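Visit report: Fakhoury cultivation and packaging site, Gerside

The Fakhoury site in Gerside opened its licensed cannabis facility to retail buyers for one afternoon in August. Entry was by ID check and sign-in at 1 p.m. Phones were allowed everywhere except the vault corridor.

The tour began in the mother room, then moved to two flower rooms on a 12/12 light cycle. Yi-an Wang, head of cultivation, runs both at 29 percent runoff and logs substrate readings at each irrigation. The larger room holds 1000 plants at full load. Airflow at the far end felt weak, and Wang said two more fans are on order.

Drying takes place in a separate wing with racks on rails. Target time is ten to twelve days. Trim is done by machine for the Nonden value line and by hand for Usano, the top-shelf label. I compared both under a loupe. The hand-trimmed flower had more intact heads, but the gap was smaller than the price suggests.

Evdokia Karamanlidis covered compliance. Each harvest batch is sampled before release, and a failed result holds the full lot.

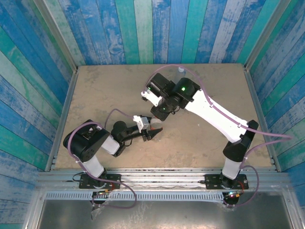

Retained samples are stored for one year. Karamanlidis would not share failure rates, which was expected. Lab certificates can be pulled by batch number from the wholesale portal.

Minimum order for new accounts is 100 units per product, with a price break at 2000. Lead time was quoted as two weeks. Parking is behind the loading dock; the front lot is for staff.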